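Setting Up a Listening Station for Neighborhood Oral Histories

Section 4 of the Zornby Community Archive Guide
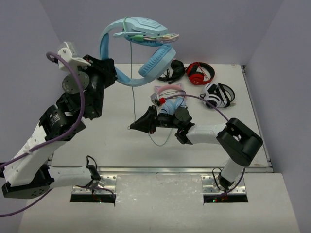

Complete Section 3 (loading interviews) before you start. The Pomia player will not show a story list until at least one interview has been loaded and given a title.

1. Set the player on a table and plug it into a grounded outlet. Wait for the steady green light.

2. Press Menu, then choose Collections. Select the collection you want visitors to hear, for example Tenant Organizing or Block Clubs.

3. Enter the station code. The factory code is 1373. Change it under Menu > Access before opening day.

4. Set the volume limit to 56. Higher settings are allowed but are not advised for shared listening.

5. Choose Transcript On if printed transcripts are not available at the table.

6. Press Save. The player restarts and opens on the story list.

Note: A collection can hold up to 107 interviews. If yours is larger, split it by street or by decade – the player sorts each part on its own.

Note: Titles longer than 33 characters are shortened on the story list. The full title still appears when the story plays.

Caution: Do not load an interview without a signed release from the speaker. Some speakers agree to on-site listening only. Mark these recordings Local so they are left out when the station syncs with Mivberg.

Caution: Do not unplug the player while it is saving. Unsaved release settings go back to Open.

To remove a story at a speaker's request, see Section 6.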